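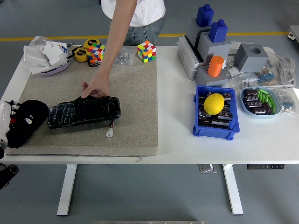 News from the Teaching Table

Friday, December 14, 2018

It has been a full autumn for the group that gathers examples for our learning system, and since so many of you have stopped me in the hallway at Salley to ask how it's going, I thought I would finally sit down with a cup of tea and write a proper update.

For those who joined us after September, the idea is a simple one, even if the doing of it takes patience. We want the arm to learn how to pick things up and hand them over, and the way it learns is from a great many examples, each one a short recording of one thing being handled from beginning to end. We have 3698 of them now! Of those, 1247 came in since the last newsletter, and I do think the people who sat through all those sessions deserve a round of applause and maybe a longer lunch.

The big change this season is in what we put on the table. In the early days Wilmer Huanca liked everything neat and hard-edged, and we got very good recordings of blocks and boxes and not much else. Then Gladys Tello asked, quite fairly, what the arm would do when somebody gave it a thing with a tail. So now we have the black pack in its shiny wrinkled film, with the little bundle of wires and the connector hanging off the corner, and it has taught us more than all the boxes put together. The wires swing, the film throws back the light, and a person's fingers naturally curl around behind it where the camera can't follow. Thongchai Wattanapong has been going through those recordings one at a time, and he is asking everyone to hold the pack by its long upper edge and to wait a moment before moving on, so there is a clear view to learn from.

The cushion was Elvira Villca's suggestion. She wanted a soft place on one side and the bare tabletop on the other, and I was doubtful (I thought it would slide all over), but it has earned its keep. A Rubik's cube propped up on cloth doesn't sit the way it does on a hard surface, and the cube leans on whatever is next to it. Please don't straighten things up between recordings! I know the temptation, I have it myself, but a little untidiness is what we're after.

The bags of small parts are still the hardest to label, clear plastic being what it is. Garnet Lavoie has written up a new page of labeling notes, and the short version is that you label the bag and leave the pieces inside it alone. The loose parts in the blue bin and the bowls each get their own label when they are the thing being handled, and otherwise they count as background. So does the lemon, until its turn comes. I am fond of the lemon, a nice bright shape among all those black parts, and easy to find when your eyes are getting tired toward the end of an afternoon.

After the break we will be running sessions at Huaranga as well, with about 4 people to start, and Elvira is looking for anyone willing to help set up the second table. No experience is needed, only steady hands and a bit of good humor. If you would like to sit in and watch first, let Garnet know and he will find you a chair.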